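Brunton trail weekend, a thread about the thing I was most nervous about: peeing outdoors all day with a bad hip. It went so much better than I expected!

1/ Some background. I had my hip done in March and squatting is still off the menu. Lorraine Kerslake, who walks with me, told me to stop skipping water and try a pee cloth. I'd never heard of one.

2/ It's a small square of fabric, absorbent on one side and waterproof on the other. You blot, snap it shut and clip it to your pack. Mine is the Modevus, folded about the size of a playing card. 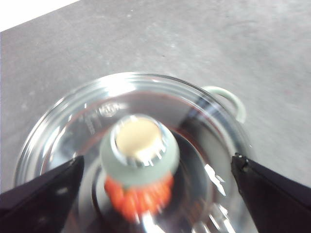 3/ Practice at home first, in the shower or yard. I did 4 goes before the trip and the first 2 were clumsy (poles everywhere). By the third I'd worked out that I could lean back on a tree and keep my hip happy.

4/ Smell! Everyone asks. I rinsed it every night and hung it in the sun whenever we stopped, and I noticed nothing. Elsie Whitcombe walked behind me for 9 miles and she would've said, believe me.

5/ Washing: cold rinse, then in with the regular laundry. Skip fabric softener, it makes the cloth worse at soaking things up. Mine was dry again by breakfast. 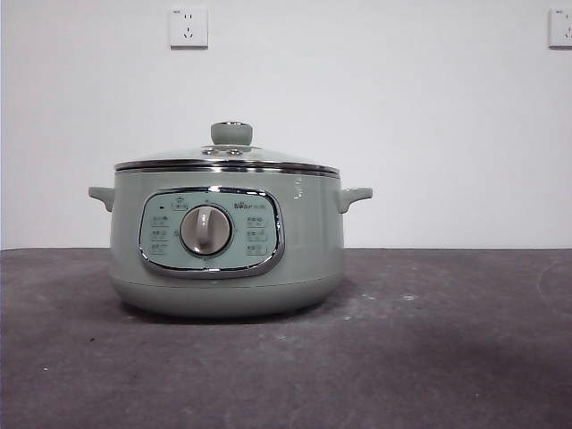 6/ Gripes: the snap is stiff with cold fingers, and I'd love a brighter color so I can find it in the grass. Still taking it to Brostinley next. If you've got a favorite for winter layers, tell me, I want to hear all of it!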